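**Two hand-held grippers, one table: pads slip on smooth plastic**

*posted by tablecloth_engineer, 2022-10-01*

I'm building a pair of hand-held grippers at home from the Pivport plans. Fabric is fine. Smooth plastic squirts out like a watermelon seed. The phone stand is the worst offender.
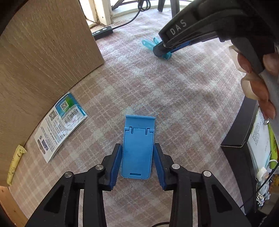

**Hirkel:** Check your pivots before you blame the pads. Mine had enough slop in the linkage that the tips splayed under load, and I went through 11 sets of pads before I picked up a screwdriver.

**Dravusano**

Buy better pads.

**Hinojosa**

Pads matter, but start with something easier than a phone stand. I practise on clothespins — cheap, light, and they let you know when you're squeezing too hard. Come in square from both sides and close slowly.
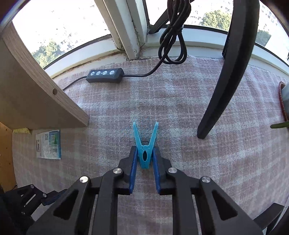
Do 200 of those before you touch the firmware. If the grip still wanders, swap the left and right pads. If the fault moves with them, it's the pads, and Dravusano gets to be smug until November.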